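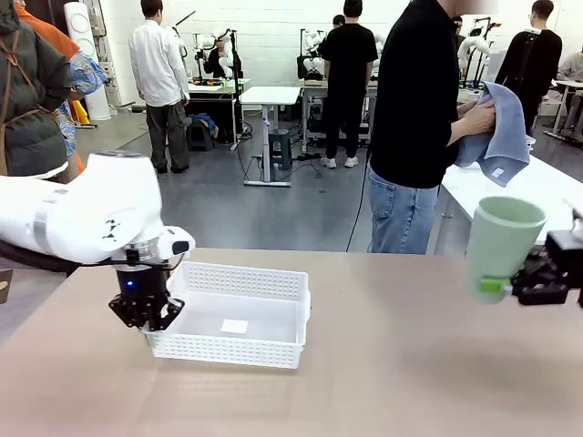

White basket with square holes, mint-green cup.

Thread on limescale in kettles and coffee machines, as I keep being asked the same things by private message. Hard water area, domestic kit only. 1/

Limescale is mostly calcium carbonate. Hard water carries calcium as the bicarbonate, which stays dissolved when cold. Heat it and carbon dioxide leaves, carbonate drops out, and the hottest surface gets the thickest coat. In a kettle that is the element or the base plate. 2/

A thin layer does little to boiling time. The element sits in the water and the heat has nowhere else to go. The trouble starts when the layer is thick enough for the metal under it to run hot and trip the cut-out early. If your kettle clicks off before it boils, descale it before you buy another. 3/

Acid choice. Citric acid powder is cheap, has no smell and rinses off well. I use 50 g to a litre of water. Vinegar works but the smell stays in plastic and rubber seals for days. Never mix either with bleach. 4/

Temperature matters with citric. Warm is fine, boiling is a mistake. At high heat and with a lot of calcium about you can form calcium citrate, a white sludge that is harder to shift than the scale was. Boil the water, let it stand, then add the powder. Expect fizzing. 5/

Leave it until the fizzing stops, pour away, rinse twice, boil one full kettle of plain water and throw that out too. If there is still scale, repeat with fresh solution. Making the first batch stronger gains very little. 6/

Coffee machines: read the manual first. Some makers rule out citric and ask for lactic or sulphamic. My Tralleo has an aluminium boiler, so I keep the contact time short. Long soaks in acid will pit aluminium. 7/

Jug filters. I ran a Pranside cartridge from new and tested the water every Friday with a drop kit. Hardness out of the jug was low to begin with and back to tap level by week 7. The box claims 8. Near enough, though it depends on how much you draw through it. 8/

Margareta Marinescu asked whether magnetic clamps on the pipe do the same job. I fitted one upstream of the kitchen tap for 2 months. Same drop count on the test kit, same crust in the kettle. Hardness would not be expected to change, but the crust should have done. I took it off. 9/

Softened water is another matter. Ion exchange swaps calcium for sodium, so scale stops. Keep one unsoftened tap for drinking if anyone at home is on a low-sodium diet or you make up baby milk. 10/

Cups and baskets from the dishwasher with a white bloom: wipe one with dilute citric. If the bloom goes, it is scale, so check the salt and the hardness setting. If it stays on glass, it is etching and permanent. 11/

Washing machines next week, including why I stopped using the Starkard tablets. 12/12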